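Resetting the work corner

10 Dec 2021

The work corner gets reset every Friday. I keep the procedure short enough to finish before lunch. Two items stay out on the white table, a light blue tray and a dark green mat, and everything else goes into the drawers at Condden, my name for the gray filing unit in the hall. 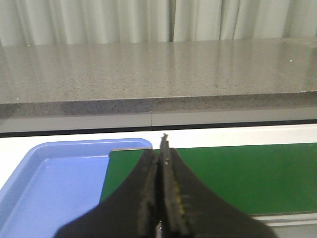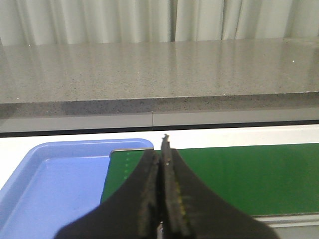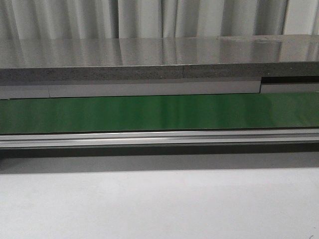
Tray and mat

The tray goes on the left and the mat on the right, with the corners meeting. I tried a gap between them in April and small screws collected in it. The tray has a raised rim and rounded corners, so a cloth goes around it in one pass. It gets emptied first, then wiped with dish soap and water.

The mat is wiped flat and never rolled. I rolled the previous one for storage and it kept a curl for 24 days under a stack of catalogs. Heat is also bad for it. Mugs and soldering irons stay off.

Slab

The gray slab behind the table is speckled and polished, and it reflects the curtain folds. That makes it a good inspection surface, as any smear breaks up the reflection. View it from a low angle. From standing height you will miss most of the marks.

I use a damp microfiber cloth, then a dry one. Rirel spray works but leaves a film if applied heavily – 3 pumps is the limit for the full width. Do the front edge separately. The seam needs a dry brush first, otherwise the dust turns to paste.

Curtains

These are pale gray and stay closed while I work. Direct sun on the slab produces glare at the height of my eyes. Nandi Tshabalala suggested a lined pair from Clakelska at 107 a panel. I have not ordered them.

Time

The full reset takes 21 minutes with the drawers included. Most of that is the drawers. Next week I will move the calipers to the top one and see if the number changes.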